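Two hands, one glasses case: the summer course of Halvard Wallin

The Garkura course in robot learning is in its second summer, and it takes place on the upper floor of a building with many trees behind the windows. I met its teacher, Halvard Wallin, between two lessons. He had asked me to come a little earlier, so that I could try the work myself before I asked anything about it. I did so, and I was not good.

The students at Garkura do not begin with a robot. For the first weeks they work with hand-held grippers, one for each hand, and do small household tasks at a table as if their own fingers had been replaced. Everything the grippers do is recorded. Later, a program learns from the recordings, and at the end of the course it is tried on two arms which belong to the school.

"People come to us with a picture in the head," Wallin says. "They think they will write clever code from the first morning. I give them a gripper and an ordinary thing from somebody's bag, and I ask them to be good with it. Many are a little offended."

He is a calm man and speaks slowly. Before he became a teacher he repaired packing machines for a firm called Jansen, and he says that he still listens to a machine first and looks at it afterwards. The idea for the course came from that time. He had often seen that the person who adjusted a machine had never done the work of the machine by hand, and he believed that this was the reason for many bad adjustments.

When I ask what is the most difficult thing for a beginner, he does not need to think. "The wrist. With your own fingers you can reach from almost any side. With a gripper you must come from the right direction, and you must know this before you start to move. My students plan with the eyes, then they arrive, and the angle is wrong. So they turn the whole body like a person carrying a ladder." 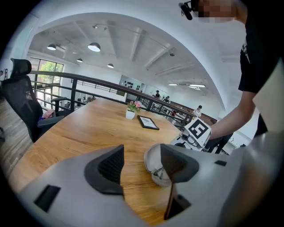

Why a glasses case

The main exercise this summer is a glasses case. The student has to open the lid, take care of the glasses, and close the lid again. Described in this way it takes one line, and I said so to Wallin. He laughed and asked me how long I had needed in the morning.

"A case is a good teacher because it has a spring or a magnet or some other opinion of its own," he explains. "One hand must hold it and the other must open it. If the first hand is lazy, the case runs away over the table. If the first hand is too strong, the lid doesn't come up. You feel this in one second, but the program has no such feeling. It has only what we show it."

Last year the exercise was folding a tea towel. He gave it up after the first month, and he is quite open about the reason. The towels were too different from each other, the students had no common opinion on when a towel was folded, and a large part of the evenings was spent in discussion. "A case is closed or it is not closed. I wanted to have dinner again."

Each student must record 200 good repetitions. A repetition is good when the movement is complete, when nothing falls, and when the student has not stopped in the middle to think. The last rule is the least popular one. Wallin explained to me that a pause is very harmful, as the program cannot know that the person was only remembering something. It learns that at this point one should wait. In the first summer the arms stopped above the table for a long moment in almost every trial, and the group searched in the code for many days before they looked at their own recordings and found themselves there, standing still.

"That was the best lesson of the year, and I had not prepared it," he says.

For the whole group the recordings of the course have now come to 3,000. They are kept under the name Comia, which was the name of the first student team and has simply stayed. I asked if he would publish them. He would like to, but first the students must go through all the names and notes, and he does not want to promise a month.

A table that is not clean

I had expected a laboratory table with nothing on it except the object. Wallin does not like this. In his course there is always something else on the table, some flowers in a pot for example, and the chairs may stand as they stand. People can walk and talk further back in the room during the recording, and no one is asked to be quiet or to go away.

"When everything is tidy, the program learns the tidy room," he says. "Then we go to the competition in Trullano, and there is another lamp and another table, and it knows nothing. I have seen this with very good teams. They were excellent at home."

He has the same opinion about the students' places. They must change them often, work from another side, come nearer or stand further away. Some of them make a list of the positions they have already used. He finds this too serious, but he doesn't stop them.

I asked also about the small cubes with black and white patterns on the grippers. They are there so that the position of each hand can be followed, he says, and they are the reason for a good number of lost evenings. A student who turns the hand too far may hide the pattern, and then a part of the movement is missing. At the beginning they all forget it. After a week they hold their hands in a certain way even at lunch, and he showed me this with his fork. 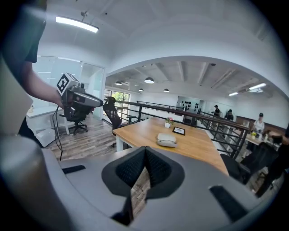
What the students are marked on

There is no examination at Garkura in the usual sense. The students hand in their recordings together with a short written report, and half of the mark is given for the report. In it they must describe their own mistakes, with the number of the recording, and say what they changed afterwards.

"In the first reports they write that the equipment was bad," Wallin says. "Sometimes it was. We had a cable in June that made everybody angry, me also. But I ask them to write one page without the word equipment. After this it becomes interesting."

He remembers one report with special pleasure. Its author had noticed that all the failed repetitions came from the left hand, and began to practise at home with kitchen tongs, buttering bread and moving sugar from one bowl to another. The mark was high, although the closing of the lid remained weak until the end.

I wanted to know if students who are good with the grippers are also good with the programming later. He thinks there is no strong connection. What he does see is that those with patience in the first part ask better questions in the second. When an arm makes a strange movement, they go back to the recordings and search for the place where a person has made it first.

And the competition? The team will travel to Trullano with the glasses case as its task, and Wallin is careful with his hopes. On the day of my visit the program could open the lid in most trials. To close it was another matter. The arm often pushed from a point too near to the hinge, and he suspected that the group had recorded too few repetitions with the case turned away from the person. Therefore they were now making new ones, with the case near the front of the table and the lid opening to the back.

I stayed for a part of this work. It is slow to watch, and after some time I noticed that I was holding my breath each time a fingertip came to the edge of the lid. 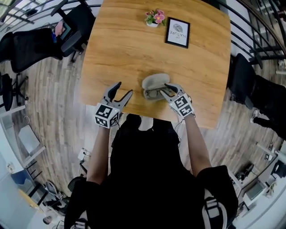
One of the students, when I asked during the break, told me that the course should be longer on the arms and shorter on the grippers. By the last hundred repetitions the hands do the work alone, she said, and "you are thinking about your supper, and then you must throw the recording away because it shows". She would also like the report to be written in pairs, for two people see more mistakes than one.

I brought this to Wallin before I left. He had heard it already, from her and from others, and he agrees with the part about the pairs. It will be so next summer. About the number of repetitions he was less willing to talk. He said he would first look at whether the last recordings are worse than the first ones, and that this would be a good task for the person with the complaint.

Then the break was over, and he went to find the second charger, which had been missing since the morning.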